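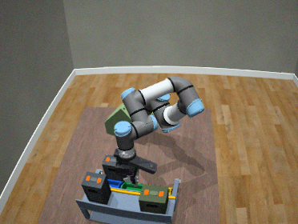

Re: [front-desk-list] Night guards and the two-visit thing

From: Valentyna Hordiienko
Date: 27/03/2023

Valentin Anghel wrote:
> Hi all, we're a small dental office (3 chairs) and I'm rewriting our
> night guard instructions. Right now patients come in once for the
> impressions and once for the fitting, and then we don't see the guard
> again until the next cleaning, if they even remember to bring it.
> Does anyone book a follow-up? And what do you tell people about
> cleaning them? Our old handout says "use denture tablets" and
> that's the whole page.
> Valentin

Hi Valentin,

Oh, I have opinions on this one! We went through it last spring at Osard, when I took over the desk and found a drawer full of guards that people had left behind and never asked for.

Yes, we book a follow-up. It's a short one, 20 minutes, and I put it on the calendar while the patient is still standing there with their coat half on. If I say "call us if it feels tight" they don't call, they just put it in the nightstand and grind away. The dentist checks the bite, smooths whatever is rubbing, and off they go. We don't charge for it (it's folded into the fee, which I do say up front so they don't cancel on me).

For cleaning, our sheet says cool water and a soft brush every morning, let it dry all the way, then into the case with the vents open. No hot water, ever. One man ran his through the dishwasher and came back with something shaped like a potato chip. We leave the tablets up to the dentist, so I'd ask yours before you print anything. Toothpaste is a no here, too gritty.

Also put DOGS on the sheet, in capitals. I'm serious. We get more chewed guards than cracked ones.

The other thing that helped was the reminder text. We send "bring your night guard" with the cleaning reminder, and people do bring it now, maybe not all of them but plenty. We use Trolover for the texts and you have to add the line by hand for each patient the first time, which took me most of a week in between phone calls. After that it sticks.

Which lab are you with? We moved from Sokier to Kjærgaard and the cases are much nicer, though the hinge is stiff and some of our older patients can't get it open. I keep a few of the plain snap ones behind the desk for them.

I can send you our handout if you want it, just write me off list so I don't clog everybody's inbox with the attachment. It's one page, big type.

Valentyna

Contact the list owner | Copyright front-desk-list | Back to top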